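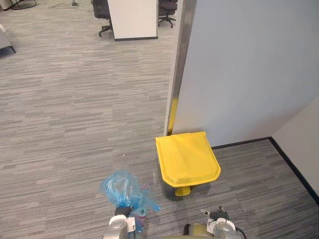
## Task 3: bagged items on office carpet

Teleoperated collection for Task 3 began in May and is now the main activity at the Gorkley site. The operator drives both arms by remote control and the head camera view is stored with the joint data. The picture is from this task: the left gripper has a crumpled translucent blue bag, and the yellow lid stands on its low pedestal against the partition base.

Status as of Jul 23, 2020:

- Demonstrations recorded: 162
- Accepted after review: more than 60
- Operators trained: Kamran Yousafzai, Judit Veres
- Review and labeling: Rozália Bodnár

The acceptance rate is lower than planned. Most rejected runs fail on the grasp. Thin film folds over the fingertip pads, and the operator cannot tell from the video whether the fingers have closed on the contents or only on the bag. Judit now closes the left gripper in two stages, with a short pause between them, and her later runs are cleaner. We have written this into the operator notes.

Approach to the lid is a smaller problem. The pedestal is short and close to the wall, so the right arm has little room on the partition side. Operators were told to stop the base farther out and reach in - this costs time but avoids contact with the baseboard.

## Hand guiding

Gyula Szekeres tested hand guiding as an alternative for the grasp segment only. He recorded 15 runs with the arm in zero-force mode. Wrist paths were smoother than in teleoperation. Finger timing was not captured well, as the Skideo controller does not log gripper commands in that mode. A firmware request is open with the vendor. Until it is answered, hand-guided runs are kept apart from the training set.

## Next period

1. Record 30 more accepted demonstrations with the two-stage grasp.
2. Train the first Musum policy on accepted runs and report results by segment.
3. Repeat the lid approach with the pedestal moved away from the wall.

No change to the budget is requested. Questions on the data format go to Tibor Bodnár.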